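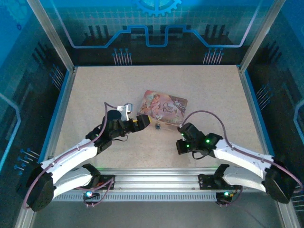
Blue panels and a speckled work surface.

Home Diary Archive Contact

4 min read

August, 5:40 a.m.

Awake again. I am supposed to write down the time when this happens, along with how I feel on a scale, and I refuse the scale. I feel like a person who is awake at 5:40.

Tonight was the ninth night of the Tokgöz method, which Caroline Wanyama talked me into after I yawned through her whole birthday lunch. The idea is that you lie on your back, breathe in a pattern, and listen to a man tell you a story in which nothing happens. Last night's was about a ferry. The ferry left, there were some gulls, a woman bought tea, and then I was supposed to be asleep. I was wondering why the tea came with no lid. Then I was wondering whether I'd paid the water bill, and from there it was the usual tour of the house.

The course cost 70 dollars. Caroline says she has slept like a stone ever since she did it, but Caroline also slept like a stone before she did it. I shared a tent with her at Skusmont and she had to be shaken awake when the rain got in. I said this on the phone. She said I was going in with the wrong attitude. I've noticed that everything sold to people who can't sleep has this little escape hatch built in: if it works, the method did it, and if it fails you weren't relaxed enough while doing it. I would like to run a bakery on those terms.

Things I've tried before this one, so that I have them in one place. Magnesium, which did something, though to a different part of me. The heavy blanket (too hot, now on the couch, the dog likes it). No screens after nine, kept up for eleven days and then there was the thing with Mom's furnace. Cherry juice. Getting up and walking 2000 steps through the house in my socks, which I read in a magazine at the dentist and which brought Nele Timmermans up from the apartment below in her robe, very polite about it, asking if I had lost something. 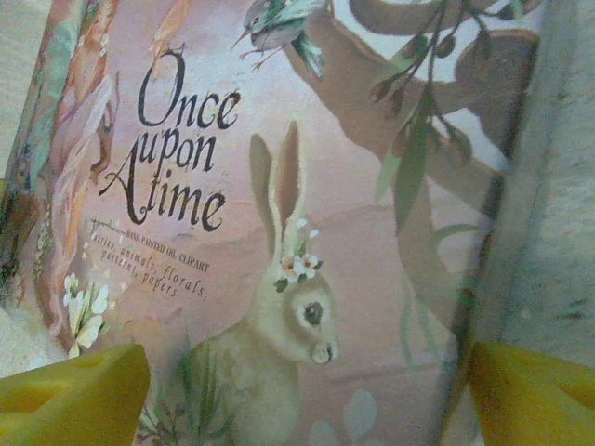
Nele doesn't sleep either, as I found out that night. We stood in the stairwell and compared notes. She is seventy-something and has been waking at four since her forties, and she has decided it's simply when she wakes up. She does her ironing. She asked what all this had cost me so far and I gave her a smaller number than the true one.

What annoys me about the stories is that I remember liking them. My grandmother told them in the dark with her hand on the quilt, and I went out like a lamp. But I was six and had been up a tree all day. I doubt the plot had much to do with it. The man in the course has a lovely voice, I'll give him that, only he says "drift" so often that I've started waiting for the next one, and you can't wait for something and fall asleep too. Or I can't.

I did look up where the claims come from. The leaflet says "most users" fall asleep within 20 minutes. Most users of what? Asked by whom, and when? There's a footnote, and the footnote goes to the Tokgöz website, and the page there has a photo of a lake and the same sentence again. I wrote to them. I got a friendly message thanking me for being on my journey.

Esther Kashindye at work thinks it's the coffee. She may have a point, and I've been careful not to look at it too closely. I have two before noon and then one at three that I don't count. She stopped at Easter and says the first week was awful and after that she couldn't tell any difference in her sleep, so I'm not sure why she's recommending it. The other Esther, Masanja, says it's my pillow, but she says that about everybody's back, neck and marriage.
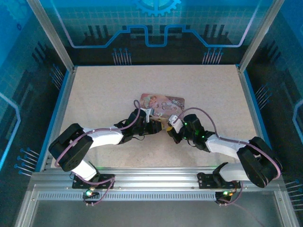 Two arms, purple cables.

6:15 now. Garbage truck. It gets light behind the Dravska building first and then on the roofs this side, and I can hear Nele's iron thumping. I've read some of the fat novel Līga Mets lent me, and I have to admit that an hour with it went by without my once checking the clock. I'm on page 200. It's no good for sleep because things happen in it, but I wasn't miserable, and I was fairly miserable during the ferry.

There are twelve more nights in the course. I paid for them, so I suppose I'll do them, in the spirit in which you finish a bad sandwich. Tomorrow is called "The Orchard." I'm betting on a ladder and a basket.

Note for later: drop the three o'clock coffee for one week and don't tell Esther K. until it's over. Ask Līga if there's a second volume. Pay the water bill, I hadn't.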